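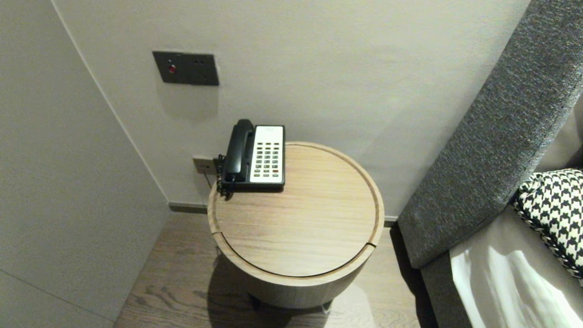
How do painters make water look wet?

Mostly with the light bits! Water doesn't have much color of its own, so a painter copies what it's bouncing back at us, like sky and clouds and the side of a boat, and then adds small bright dabs on top.

I tried this when I was a kid and painted my whole lake one flat blue. It looked like a carpet. My art teacher, Hrvoje Kadrić, told me to go and stare at the harbor for five minutes before I picked up a brush again, and I saw green, brown, even pink (it was nearly sunset).

Want to try? Paint your sky first. Use the same colors for the water, only a bit darker, and pull your brush sideways. Let it dry, then add wiggly white lines. Make them big near the bottom of the page and teeny near the top. I once put almost 200 on one picture, and my hand really hurt!

Filed under: Art for Kids, Ask a Painter

More to read
Why do old paintings crack?
What is a palette knife?
Drawing clouds in 5 steps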